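Section 6: Setting Up the Shared Desk

Zeltdale Workspace Guide, revised November 23, 2022

Welcome to the fun part! Your desks are assembled, the legs are tight, and now you get to decide how the whole thing is going to work day to day. A good desk layout makes even a dull Monday easier, and it takes less than an hour to get right. This section covers joining two tabletops side by side, fitting clamp-on poles, and stocking the surface with the small things you reach for all the time.

Before you start

You will need the Suvis cleaning cloth from the accessory bag, a tape measure, the 6 mm hex key, and your pen cup. If you ordered the Drornine cable kit, have that handy too. Clear both tabletops completely. Yes, completely – it is so much easier to plan on a bare surface, and you will be surprised how many things never need to come back.

6.1 Placing the two tables

1. Put the larger table down first. Stand where you will be working and check that you can pull a chair out fully without hitting the wall or partition.

2. Bring the second table alongside. It can run straight or sit at an angle, whichever suits the room. We love the angled layout for corners.

3. Leave a narrow gap between the two tops. Do not push the edges hard together, or they will rub each time someone leans on one side.

4. Set the heights. The side table may sit slightly lower than the main one if you like a step down for reading or sorting mail. Turn each foot by hand until the table no longer rocks.

Caution: Keep fingers out of the gap while moving either table. Always lift with two people. Never drag a table by its corner.

6.2 Fitting a clamp-on pole

1. Choose a spot near an edge, well away from where your elbows land.

2. Open the clamp wide enough to slide over the tabletop without scraping it.

3. Tighten by hand until snug, then give the hex key one more half turn. Stop there.

4. Run any cable down the pole and hold it with a wrap or a strip of tape partway up. Leave a little slack at the bottom.

Caution: Overtightening can dent the surface. If the pole wobbles, loosen the clamp, reseat it, and try again.

6.3 Placing the pen cup

This is my favorite step, and I will happily argue for it with anyone. A mesh cup is light, you can see what has sunk to the bottom, and dust falls through instead of turning into that gray felt you find in old mugs. Put it toward the far side of the main table, within an arm's reach but out of the way of your paper. 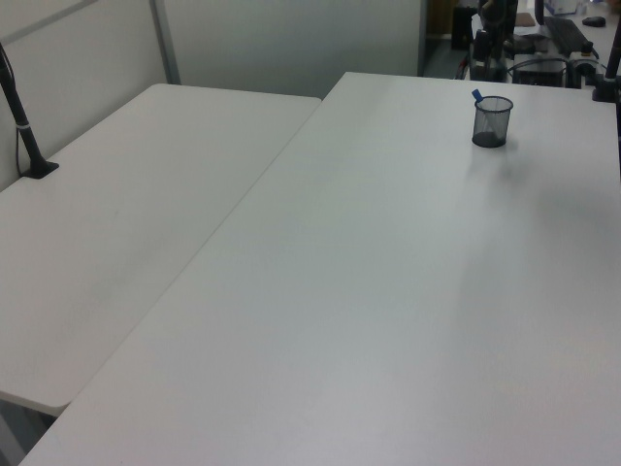 Start with very little in it. One pen you enjoy writing with is plenty for the first week! Add a marker or a pencil when you find yourself getting up to look for one. Marites Lumanlan, who tested this layout for us, ran her desk this way from January on and still has room in the cup.

Note: Store scissors and craft knives in the drawer with the points facing back, never in the cup.

6.4 Keyboard, mouse, and boxes

1. Give the keyboard and mouse their own area, on a separate surface if you have one. The main table then stays free for spreading out.

2. Coil long cables loosely. Tight bends wear them out.

3. Move cardboard boxes to the back until they are unpacked, and flatten them the same day if you can.

6.5 Looking after the surface

Wipe the tops with a damp cloth once a week, working from the back edge to the front. Light streaks are easiest to spot from a low angle with the overhead lights on. Buff them out with a dry cloth. For ink, use a drop of dish soap and be patient – scrubbing pads will leave shiny patches on a matte finish.

Check the clamps again after 7 days. They tend to settle a little, and a quick turn usually sorts it out.

For drawer units and the Marquez shelf, continue to Section 7.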